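September 15, 2020

Second pass at the gripper budget. The Plemura pads have to be replaced as a pair, and a pair costs $39. The Altau set is $279 with fingers included, but the shipping quote from Iradthorpe pushed the order past the $1,000 I had set aside in July.

Laundry is the test task, so tip width matters more to me than grip force.

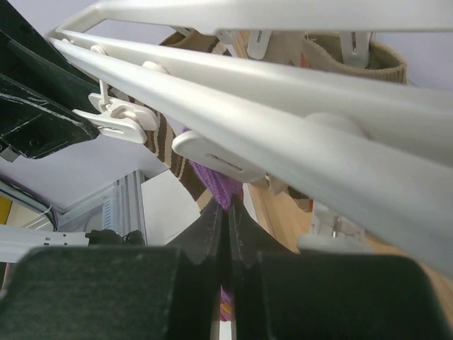

*Fingertips at the drying rack, with purple knit between them.*

The tips show scuffing along the inner edges. I am budgeting two spare pairs per quarter – possibly three.

Whitlock wants $2,163 for a complete second gripper. That line moves to next year. Pads get ordered this week, and the wrist cable can wait.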